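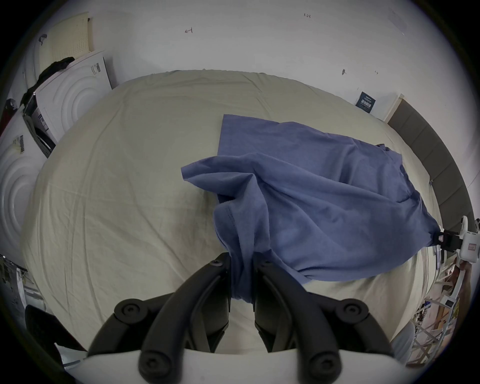

Greeting card batch, New Year set: notebook, 30 November 2025

Working on the wish-card images for the Plutness page. Source folder has 1007 files. After the duplicate pass 59 were dropped, mostly the same fireworks background saved under two names. Oluwaseun Nwosu has the list.

Text overlay. Switched the script face from Evell to Arnik for the short wishes ("for my wife", "for my husband"). Evell closes up below 24 px and the loops in "beloved" fill in. Arnik holds at 18 px. Long wishes stay in the plain face, line limit six, left aligned. Centered text looked fine on the desktop and broke badly on phones, where the last line was often one word.

File size. Target is up to 105 KB per card. Gradients are the problem. Quality 80 gives banding in the dark blue skies, quality 88 goes over the limit on the detailed ones. Adding light noise before export removed most of the banding at 82. Not tested on the gold set. 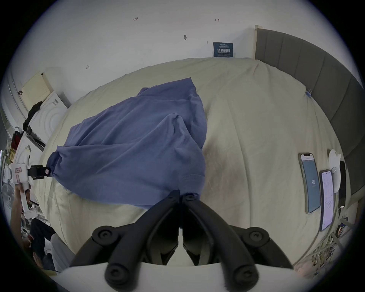 Background colors for the couples set are still open. Onyekachi Isah wants red and gold throughout, as in the June anniversary cards. I would like one quiet pair in there for the longer messages. Periwinkle blue on cream, the cloth-on-duvet combination, is the candidate: cream as the ground, blue for the border and initial only. Blue body text on cream is too weak at small sizes, so body text goes to dark gray. Made two trial cards, saved under iyamu_trial in the shared folder.

Captions: the page template takes the caption from the file name, so underscores show up in the published text. Rename before upload. Script is in the same place as last year's, but it still fails on apostrophes ("new year's" comes out as "new years"). Fixing by hand for now.

Open:
Gold set at quality 82 with noise.
Onyekachi to pick between the two trial cards.
Check that Arnik has the accented capitals.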